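Lina Issa's team at Grerngate maintains the software that turns hand-held gripper recordings into training data for a robot arm. The recordings are made in ordinary homes. Her part of the work begins when the files arrive, and most of it concerns time.

"Everything has a clock, and the clocks disagree," she says. The camera stamps each picture when readout ends. The finger-width encoder stamps on arrival at the logger. With two grippers there are two of each. The first release of Tradidness, the group's alignment tool, assumed a fixed offset of 40 milliseconds between picture and encoder. Tomás Amaral, who wrote that release, describes the assumption as wrong but convenient. "It held on the bench. Over a long session the offset drifted, and the policy learned to close the fingers late."

The current version estimates the offset again for every segment. It opens and closes the fingers in software, predicts where they should appear in the picture, and slides one signal against the other until the error is smallest. Segments with too little finger movement borrow an estimate from their neighbours – a rule Amaral would like to replace.

Pose tracking is the second concern. Cloth is hard on it. A garment held close to the lens moves with the gripper, so its printed pattern offers plenty of strong features that say nothing about motion through the room. Issa's answer was a mask that drops features near the fingers before the solver sees them. On a test set of 500 folding segments, the number with a broken track fell to 70.

"The mask is crude," she says. "It also throws away good floor. We accept that, as the walls and furniture usually carry enough."

Planning for two hands is handled in a separate module, Lindley, which puts both tracks into one shared frame. If either track breaks, the pair is rejected.
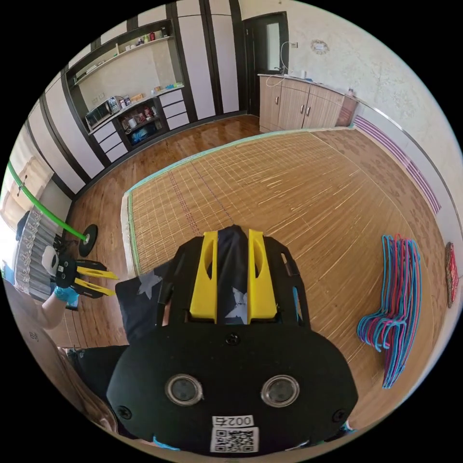
Why not repair a broken track by interpolation?

"Short gaps we do fill, up to a few pictures. Past that the filled path is smooth and plausible, and the policy will copy it. I would sooner lose the segment."

Rejected pairs are kept with a reason code, so that they can be run again when the solver changes. The last rerun, in June, took most of a night and used the same settings throughout. Amaral is now moving the reason codes out of the log text and into a table of their own.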